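Search this site Go

Posted in November by Tsion Shiferaw

I drove the Clenov electric pickup from Plimden to Indlow last week, with a small trailer on the back. The trailer and load came to just under the 2,000 pounds I had set as my limit. I left at 84 percent charge and kept to the right lane – no hurry. 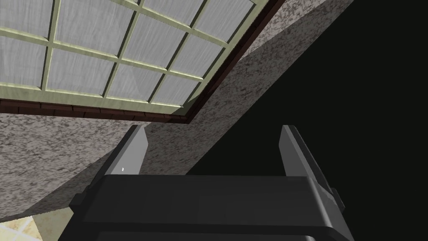

How much range did the trailer cost? I got there with 34 percent left, and the same trip without a trailer usually leaves me well over half.

The climb past Ó Riain took the most. Cormac Ní Chonaill tows the same route with a diesel and says his mileage drops there too. Charging at Indlow meant unhitching first – the stalls are too short. I'll try it again with lower trailer sides.

Contact | Copyright Tsion Shiferaw | Back to top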